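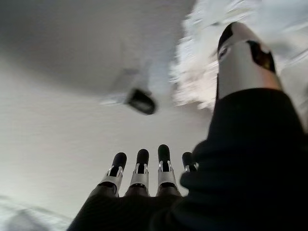 The workroom ceiling, in Ornard's pale white

Ornard Ceiling Paint, pale white
Reviewed by Marlene Kleinschmidt

I put off painting the workroom ceiling for longer than I care to admit. It had been a sort of tea color when we moved to Lesbridge, and every time I looked up I told myself I'd get to it in the spring. Well, in March my friend Rianne Van Hecke came over for coffee, looked up, and asked whether somebody used to smoke in there. So that settled it, and on Saturday morning I was standing in the paint aisle at Van Rooij before they had all the lights on.

I went in for the cheap stuff and came out with Ornard. The young man at the counter had used it in his mother's hallway and was so nice about it (he even drew me a little diagram of how to work away from the window!) that I couldn't say no. I'm glad I didn't. It's a thick paint, thicker than I was used to, and you do need to stir it right down to the bottom of the can. Once it's on the roller, though, it stays there. I had a scarf over my hair and an old sheet over everything else, and I've had worse splatter from making soup.

It took two coats. The label says one coat will do over a light color, and maybe it will, but over tea color it won't, so buy enough for two and save yourself the drive back. I did have to make the drive back. I left the first coat until after supper and then did the second with the big lamp on, and that was a mistake - I missed a strip by the door and only found it the next morning over my toast. The touch-up blended in nicely, I'm pleased to say.

As for the color, I like it very much. I was worried about ending up with one of those bluish whites that make a room feel like the dentist's, and this one is soft and pale and easy to live with. The workroom feels taller to me now, which I know is silly.

A couple of grumbles. The lid is a terror to get back on, and I ended up standing on it. The smell hung around longer than I'd hoped too, so pick a day when you can leave the windows open. And it isn't a bargain by any means, especially when you have to buy it twice.

I'd still buy it again. The upstairs landing is next, as soon as my shoulders forgive me, and I've already asked Rianne to hold the ladder.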